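Diary > 2020 > Chores

This site uses cookies to remember your reading preferences. By continuing you accept this.

May 5, 2020
By Marites Mercado

Up before six. Coffee, then an hour on the notes I should have finished last night. The question for the month is still the one Torkov put on the first page of the plan: which of the small jobs in a house could a machine do today, if you gave it two hands and enough examples to copy. Laundry was in December and I don't want to talk about laundry. Now it is the bathroom list.

The bathroom list has 4 jobs on it. Put toothpaste on a brush. Wipe a sink. Hang a towel so it stays hung. Put the things back where they live. I wrote it in the belief that the toothpaste would be the easy one, and I have been wrong about that for two weeks.

Breakfast, then a call with the people in Semeston. They want a yes or no on the toothpaste for their care home study. I said I could give them a no today and maybe a better answer in summer. They asked what the trouble was. I said the trouble is the cap. A person holds the tube in one hand and turns the cap with the thumb and first finger of the other, and the brush is lying on the counter or held in the last two fingers without any thought. With two grippers you have two things that can close, and there are three things to hold: tube, cap, brush. So something has to be put down at some point, and whatever is put down has to be found and picked up again the right way around.

They were quiet for a bit and then asked if we could leave the cap off. You can. Then it is a different chore, and in a real bathroom someone will have put the cap back on.

After the call I worked at the table until lunch. I kept the setup simple, with a cup for the brush and nothing else that wasn't needed.
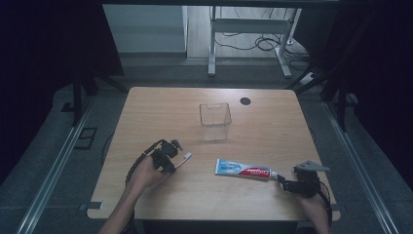 Brush in the left, cap end of the Colgate in the right.

What I learned from the morning is mostly about order. If the brush is picked up first, the left hand is used up and the right has to deal with the cap alone, with the tube flat on the table. The tube wants to roll or slide when you twist. Pressing down helps, but you can't press and twist well at the same time with these. If the cap is done first with both hands, the brush comes last, and by then the open tube is lying there. I prefer the second way. I wrote both down and will let the others vote.

The other thing is how hard to squeeze. My own hand knows when the paste is about to come out. The grippers tell me very little. I can feel the spring of the trigger and that's all, so I end up watching the mouth of the tube, and watching is slow. A machine that only has the pictures to learn from will be slow in the same way. Buenaventura thinks this can be solved with more examples. I think it needs a sense of touch at the fingertips, and we have argued about it enough that we now just write our initials next to the paragraph.

His side does have the numbers. The full set across all chores stands at 1586 examples, and the sorting jobs got clearly better once they passed 300 each. Picking up a cup is close to dull now. The bathroom jobs have 363 between them, and most of those are the sink. So he may be right and I may only be impatient. I told him so on the phone and he was nice about it.

Lunch was rice and the last of the beans. I read the Plarkham brochure while I ate. They sell a kitchen arm and they say it will be in ordinary homes soon. The photos show it stirring a pot. Stirring is a good choice for a photo, and I would have picked it too. The pot stays where it is, the spoon is already in the hand, and if you stir badly the soup doesn't care. I looked through all the pages for someone opening a jar and did not find it. There is a price on the back that would pay a cleaner for a good long while.

My mother called in the afternoon and asked when she can have one that does the dishes. I told her she has had one for years and it is under her counter. She said that one doesn't put anything away. That is a fair description of the whole field. Washing was solved by building a box that does it with water and no hands. The putting away is left, and the putting away is all hands.

Did some stretching because my forearms are sore. The grippers are not heavy but you hold your wrists in a way you normally wouldn't, and the cable pulls a little if you turn too far. Must ask if the cable can be clipped higher up the arm. I have asked before. I'll put it in writing this time.

Wrote up my answer for Semeston in the evening. Toothpaste with the cap on: no. Toothpaste with the cap off and the brush handed over: some of the time, with a person standing by. Wiping a sink: yes, if it is the sink it has seen. Towel: haven't started. I read it over and it looked thin, but I couldn't find anything in it I wanted to change, so I sent it.

Tomorrow I want to try a flip-top tube. Also need to buy stamps, and call about the boiler.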